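Startseite Fragen Themen Neueste Antworten Mitglieder Anmelden

Massivholztisch: Hartwachsöl oder Lack, und wie oft nachbehandeln?

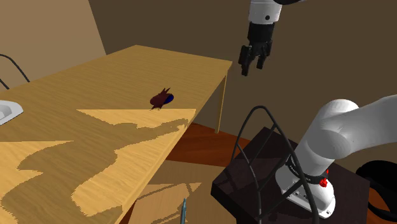 Muss man einen geölten Esstisch jedes Jahr komplett abschleifen?

In der Regel genügt ein Zwischenschliff mit feinem Vlies und eine dünne neue Schicht Öl. Ein Komplettschliff ist erst bei tiefen Flecken oder Kratzern nötig.

Gefragt am 10. Oktober 2019 von nutfraeser_nord

Soweit die Kurzfassung, die man überall liest. Mein Fall ist etwas spezieller. Esstisch aus Esche, Platte verleimt mit durchgehenden Lamellen, gekauft im Februar bei Bomberg, werkseitig geölt. Laut Beipackzettel wurde »Naturöl« verwendet, ohne Angabe des Herstellers oder der Zusammensetzung. An zwei Sitzplätzen ist die Oberfläche inzwischen stumpf, Wassertropfen ziehen nach wenigen Minuten ein und hinterlassen graue Ränder. Der Rest der Platte perlt noch einwandfrei ab.

Im Haus habe ich eine angebrochene Dose Hartwachsöl von Floven (farblos, matt) und eine ungeöffnete Dose Wasserlack Sesetti 558. Fragen dazu:

Kann ich das Hartwachsöl partiell auftragen oder gibt das einen sichtbaren Übergang?
Hält Wasserlack auf einer ehemals geölten Fläche, wenn ich vorher schleife?
Welche Körnung als letzter Schliff?

Raumklima liegt ganzjährig bei 20 Grad, die Luftfeuchte schwankt.

Antwort 1 (als hilfreich markiert)

Zur partiellen Behandlung: geht bei matten Ölen meist, sofern man bis zur nächsten Leimfuge arbeitet und nicht mitten in der Lamelle aufhört. Ablauf:

Fläche mit lauwarmem Wasser und wenig neutraler Seife reinigen, über Nacht trocknen lassen. Graue Ränder mit 150er Papier in Faserrichtung ausschleifen, danach 180er. Feiner als 180 würde ich bei Esche vor Hartwachsöl nicht gehen, das Holz nimmt sonst zu wenig auf. Staub absaugen, dann mit einem leicht feuchten Tuch nachwischen. Öl sehr dünn mit einem fusselfreien Lappen auftragen, Überschuss nach der auf der Dose genannten Einwirkzeit restlos abnehmen. Zweiter Auftrag frühestens am nächsten Tag.

Die frisch geölte Stelle wird anfangs etwas dunkler aussehen. Stört das, muss die ganze Platte behandelt werden. Bis zur vollen Belastbarkeit rechne ich mit 9 Tagen, solange kein Tischtuch auflegen und nichts Nasses abstellen.

Lappen mit Ölresten ausgebreitet im Freien trocknen oder in Wasser legen. Zusammengeknüllt können sie sich selbst entzünden.

Die angebrochene Dose vorher prüfen. Hat sich eine Haut gebildet, diese abheben und den Rest durch ein Sieb geben. Ist das Material geliert, entsorgen.

Antwort 2

Lack auf Öl: würde ich lassen. Das Öl sitzt bei Esche tief in den groben Poren, da kommt man mit Schleifen nicht vollständig heran. Wasserlack perlt an diesen Stellen ab oder löst sich später in Schuppen. Wer unbedingt lackieren will, braucht einen Sperrgrund und eine Probefläche auf der Unterseite. Gittertest nach dem Aushärten, also mit dem Cutter einritzen, Klebeband drauf, abziehen.

Bei Bomberg würde ich trotzdem nach dem verwendeten Öl fragen. Bei meinem Sideboard kam die Auskunft nach einer Woche per Mail.

Antwort 3

Ich nehme seit Jahren das Pflegeöl von Brøndum, einmal im Jahr drüber, fertig. Geschliffen habe ich noch nie. Exzenterschleifer mit fast 2.000 Umdrehungen ist für sowas übertrieben. Ob das bei Esche auch geht weiß ich nicht, meiner ist Buche.

Kommentar von nutfraeser_nord zu Antwort 1: Danke. Gilt die 180er Körnung auch für die Kanten, oder dort feiner? Das Hirnholz an den Stirnseiten kam mir beim Reinigen deutlich saugender vor als die Fläche.

Kommentar zu Antwort 1: Hirnholz bis 240 schleifen, sonst wird es fleckig dunkel. Längskanten wie die Fläche.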